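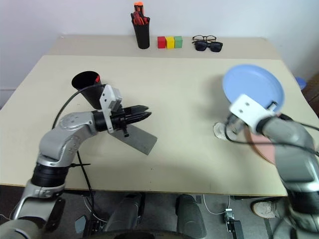

*Written by the Wonari information desk, Trusdale. Last revised 10 Jul 2022.*

# Side effects of Hadeo tablets: how to report them and what to keep

Wonari is a small information service for people who take medicines for a long time. In the last year we received 243 letters and messages about Hadeo, the tablet for joint pain made by Latuheru, and the same questions come back in many of them. We have put our answers on one page so that you do not need to wait for a letter from us.

We are not doctors and we can not tell you if you should take this medicine. If you have trouble breathing, swelling of the face or throat, chest pain, or blood in your vomit, please do not read further. Call the emergency number.

## Before you report

### What counts as a side effect?

Any effect which you did not want and which came after you began to take the medicine. It may be small, for example a dry mouth, or it may be serious. It does not have to be printed in the leaflet. Many people write to us and say "I looked in the leaflet and my problem is not there, so it must be something else". Perhaps it is something else, but you can still report it. A leaflet can only list what was known on the day when it was printed.

### Must I be sure that Hadeo was the cause?

No. The word used on most forms is "suspected", and a suspicion is enough. The people who receive the reports compare many of them, and they are in a better place to judge than one patient with one packet. What you should avoid is to write your suspicion as a certainty. "The rash began on the second day after I started" is more useful to them than "the tablets gave me a rash".

### I stopped already. Is it too late?

It is not too late. You can report an effect which is over, and also an effect which started after the last tablet. Please write both dates, the day of the last tablet and the day when you noticed the problem. If you do not remember the exact day, write the month and say that it is from memory.

### Should I stop the tablets while I wait for an answer?

Please ask your doctor or your pharmacist before you stop. Some medicines can be left from one day to the next and others have to be reduced slowly, and this depends also on what else you are taking. If you can not reach your own doctor, a pharmacist can usually speak with you on the same day without an appointment.
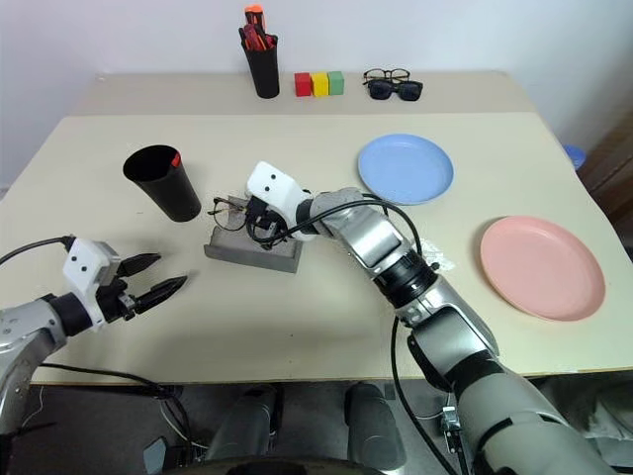

## Making the report

### Who should I tell?

Tell your doctor or pharmacist first, as they can act on it for you personally. After that there is the national reporting scheme of the country where you live. Your pharmacist will know its name and can often give you the form on paper. You may also tell the manufacturer, whose address is at the end of the leaflet.

These are separate. A complaint to the manufacturer is not always a report to the national scheme in the way you may expect, and a talk with your doctor is not a report at all unless one of you fills in the form. If you want to be certain, do it yourself and keep a copy.

### Which information do they want?

Mostly it is the following:

- the full name of the medicine as printed on the box, with the strength
- the batch number and the expiry date
- how much you took, how often, and from which date
- what happened, when it began and when it ended, if it ended
- other medicines, also the ones you bought without a prescription, and herbal products
- your age, sex and weight
- what treatment you had for the problem, if any

You can leave a line empty. A report with some gaps is better than a report which stays in the drawer.

### Where do I find the batch number?

It is stamped on the short side of the box, near the expiry date, and a second time on the foil strip. On the strip it is pressed in the metal without ink and many readers can not see it well. Hold the strip under a lamp at a low angle — then the figures throw a little shadow. If you cut your strips in pieces to carry them with you, keep the end piece with the number until the strip is finished.

### Can I report for my mother or my child?

Yes. Write clearly that you report for another person and what your relation is. For an adult, please ask them first when this is possible. For a child, add the exact age and weight. Hadeo is not meant for children, so if a child has swallowed one, this is a matter for the poison centre or the emergency department, and the report can be done afterwards.

### Will I get an answer?

You will normally get a confirmation that the report has arrived. A personal opinion on your case you will usually not get, and this disappoints many people. The scheme collects reports in order to see patterns. For advice about your own health you have to go back to your doctor.

### How long should I wait before I ask the manufacturer again?

From what our readers told us, Latuheru answered most letters within three weeks. If you have heard nothing after that, write again, put the date of the first letter on top, and send it in a way that gives you a receipt. Telephone calls are quicker but you have nothing in your hand later. If you call, write down the time of the call and what was said.

## Keeping your records and your tablets

### What should I keep, and for how long?

Keep the box, the leaflet, the rest of the tablets and the receipt from the pharmacy. Keep also a copy of every letter. We suggest up to 18 months after the last letter on the matter, or longer if you have a legal claim running; in that case your solicitor decides and not we.

A simple diary helps more than you may think. One line per day is enough: tablet yes or no, what time, how you felt. Please do not fill it in on Sunday evening for the whole week. We have done this ourselves and the days become all the same.

### How should I store the tablets which I keep for the report?
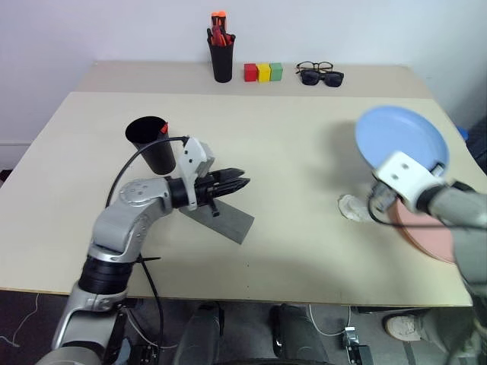
Tablets that may be looked at later should stay in their own foil, in their own box, with the leaflet folded around them. Moisture and light can change them, and once they are out of the foil it is hard to show what they are. The kitchen and the bathroom are both poor places. An open container is worse, even when it is very handy: a cup like the black one on the table has no lid, so air and dust go in freely, and there would be no batch number or expiry date with loose tablets either. Put the box in an envelope, write the date on the envelope, and choose a dry cupboard which children can not reach. Do not put it in the refrigerator unless the leaflet says so.

### Should I send the tablets with my report?

Not unless you are asked. Medicines sent by post may be lost or may get warm on the way, and then you have no evidence and no tablets. If the manufacturer asks for them, ask who pays the postage, take a photograph of both sides of the box, and keep at least one tablet in its foil when there are enough.

### I do not want to keep them. Where do they go?

Take them to the pharmacy. Do not flush them in the toilet and do not give them to a neighbour with the same illness — the dose which is right for you may be wrong for another person. Write down the batch number before you hand them in.

## About the leaflet and the new box

### My new box looks different. Is it the same medicine?

Latuheru changed the packaging last November. The old box had nine tablets on a strip and the strength was printed in small letters under the name. On the new box the strength stands on the front. The tablet is the same according to the manufacturer. If the colour or the shape of the tablet itself has changed, bring it to your pharmacist before you take it.

### I lost the leaflet. Can I use one which I find on the internet?

You can, but look at the revision date on the last page, and look that the strength and the country are yours. It is safer to ask the pharmacy for a printed one. We had letters from readers who followed a leaflet from another country, where the highest dose was different.

### The print is too small for me.

Ask the manufacturer for a large print version. We also keep large print copies of this page at our desk in Trusdale and can post one to you without charge.

### Can Wonari send the report for me?

We can go through the form with you by telephone, line by line, but the report must come from you or from the person who cares for you. We do not keep copies of your medical papers, so please do not send us originals. Letters to the desk are answered in the order in which they arrive, and if your question is about another medicine, please write its name on the outside of the envelope.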